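Print this page
E-mail this chapter to a colleague

Chapter 4
Clearing and Resetting a Small Table

When Bezawit Kahsay and I first taught this course, in the back room of the old Niazi tea shop, we gave a whole afternoon to folding napkins and barely ten minutes to clearing up. By July our students could fold a very handsome swan, and they were still carrying cups across the room one at a time, with a wet cloth over one shoulder. So the chapter you are starting now has grown a good deal since those days, and I hope you'll be patient with it, even if wiping a table seems like something you learned from your grandmother (you probably did, and she was probably right about most of it!).

We'll stay with small tables, the kind that hold one or two place settings and whatever else people have set down beside them. A plate, a mug, a cloth and a tray for little things will get us through nearly all of the 33 exercises, and you're welcome to use whatever you have in your own cupboard, chips and all.
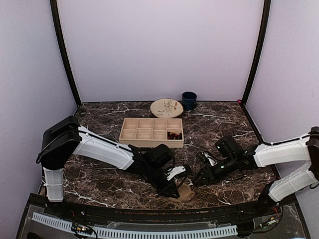
Should the table be wiped before or after the dishes are moved?

Move the dishes first, then wipe, starting at the far edge and drawing the crumbs toward you. Wiping around a plate only leaves a ring of crumbs to deal with later.

Stone tops deserve a word of their own. Marble is lovely to eat at and a little fussy to look after, and anything sour, such as lemon juice or vinegar, can leave a dull spot if it sits. Use a soft damp cloth, follow it with a dry one, and tilt your head to look along the surface, where a pattern of veins can hide a surprising number of crumbs. Trays with small compartments are best emptied before cleaning, and if they're wood, please don't leave them to soak.

Fahad Bukhari's notes on stacking cups are in Section 5. Before you get there, set a place at home, clear it at your usual pace, and write down each trip you made to the sink.

Print this page
E-mail this chapter to a colleague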